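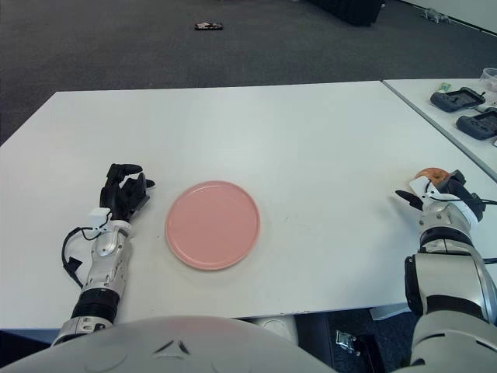 Stekura Dock 40 review

Reviewed by Vidar Söderlund
8 January 2024

I bought the Stekura Dock 40 in April to replace an older Koner hub that kept dropping my second monitor. It cost me $263 including shipping, and it has been plugged into one laptop or another nearly every working day since then.

The dock is a flat grey slab with a power brick almost as big as the dock itself. The front has a USB-C port, a USB-A port and a headphone jack. Everything else is at the back: HDMI, DisplayPort, Ethernet, three more USB-A ports and the connection to the laptop. The supplied cable is short. If your laptop sits on a raised stand, measure first, as mine only reached once I moved the dock to the other side of the keyboard.

Setup

On my Windows laptop there was nothing to install. Both monitors came on within a few seconds and the network port worked straight away. My partner's older machine needed a firmware update before it would charge through the dock, and the update tool is hard to find on the Stekura site. It's under Support, then Legacy Downloads, even though the dock is a current model.

Daily use

I run two monitors, a keyboard, a mouse, a webcam and an external drive. The monitors have behaved well. Waking from sleep is the weak spot: once every couple of weeks the DisplayPort screen stays black and I have to pull the cable and plug it back in. The HDMI screen has never done this.

Copying my photo folder, 434 GB of it, to the external drive went through overnight without an error. The case was quite warm in the morning, though not too hot to pick up. There is no fan, so it makes no noise at all.

Charging is fine for ordinary office work. With a game running the battery drains slowly even while plugged in, so anyone with a power-hungry laptop will want to keep the original charger handy.

What I don't like

The status light is a very bright white and can't be turned off. I put a bit of black tape over it. The front USB-A port is also a tight fit, and pulling out a memory stick drags the whole dock forward unless you hold it down. Rubber feet would have helped, but the ones fitted are hard plastic.

Compared with the Koner

The Koner was cheaper and smaller, and its SD card reader was useful. The Stekura has no card reader, so I've had to buy one separately. For a single monitor I would still pick the Koner. For two, the Stekura is the more reliable of the pair, even with the odd black screen.

Rating: 4 out of 5. I took a point off for the wake-up problem and the short cable.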